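Lusmont Expands Tabletop Demonstration Program With 44 Hand-Held Grippers

URKGATE, April – Lusmont, a developer of manipulation software for light assembly and packing work, has expanded its demonstration recording program to 44 hand-held grippers operated at two sites. The grippers were built to a design by Nolen, which also supplies the robot-mounted version of the same tool. Recording is carried out at Lusmont's own facility in Urkgate and at the packing services firm Pakzad.

The program produces training material for Lusmont's placement and sorting models. An operator holds the gripper, performs a task at a table and releases the object at the end. The camera on the tool records from the same position it will have when the tool is mounted on an arm. Finger opening is logged with each video sample, and the motion of the hand is recovered in processing. No robot is required at the recording station.

The current task list contains 116 tasks. They cover picking, inserting, stacking, folding, turning and handing over small goods. Each task has a written start condition, an end condition and a list of permitted variations in object position. Operators work in sessions of two hours and change tasks within a session according to a schedule issued by the recording software.

Every demonstration begins and ends with the fingers open and clear of the object. The open position gives the processing software a fixed reference for finger width, and it marks the boundary between one demonstration and the next. Recordings without a clean open position at both ends are held back for manual review.
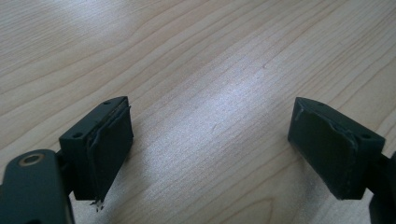
Finger condition is now tracked as part of the data record. Under the earlier procedure, grippers were inspected at the end of a month and pads were replaced when an operator reported slipping. Wear does not progress evenly on the two sides of a tool: a left pad can be peeling along its edges, with torn material hanging below the block, while the right pad is scuffed but noticeably smoother. A single wear grade per gripper concealed this difference. Lusmont now assigns a grade to each finger separately, and the grade is stored with every session recorded on that tool.

The grading scale has 6 levels. Level 1 is a new pad. Level 6 is a pad that no longer covers the full gripping face, and a tool at that level is withdrawn from recording. Tools at intermediate levels remain in service. Robots at customer sites will also run on worn pads for part of their working life, and a model trained only on new pads has seen a narrower range of contact than it will meet in use. Recording schedules are arranged so that each task is performed with tools at several wear levels.

Pads are replaced in pairs. The finger blocks, linkage arms and pivot bushings are retained unless measurement shows play at the joint. After each pad change the tool is opened and closed through its full range against a gauge, and the new width values are loaded before the next session.

The expansion also changes the treatment of table surfaces. Earlier recordings were made on a small number of plain gray mats. The two sites now use bare wood, painted board, steel and cloth, under both overhead and side lighting. Glare on the work surface is accepted within set limits, provided the motion of the tool can still be recovered from the video. Sessions that fail this check are repeated on the same surface with the lighting left as it was and the operator's starting position changed.

Pakzad contributes operators with daily experience of the goods being handled. Its staff record during the morning shift, and the material is transferred to Urkgate for processing overnight. Lusmont reviews each batch for missing finger data, dropped video and incorrect task labels before it is admitted to the training set. Rejected demonstrations are returned with a reason code. Both sites use the same operator manual and the same acceptance checks.

Models trained on the expanded set will first be evaluated on robot arms in Urkgate fitted with the Nolen tool. Evaluation uses objects and surfaces excluded from recording. Results will be reported by task and by pad wear level.

Recording on the current task list continues through the end of the program's present phase. Packing and assembly firms wishing to propose tasks for the next list may apply to the Lusmont data office in Urkgate. Applications should include a description of the goods, the dimensions of the work surface and the required end condition for each task.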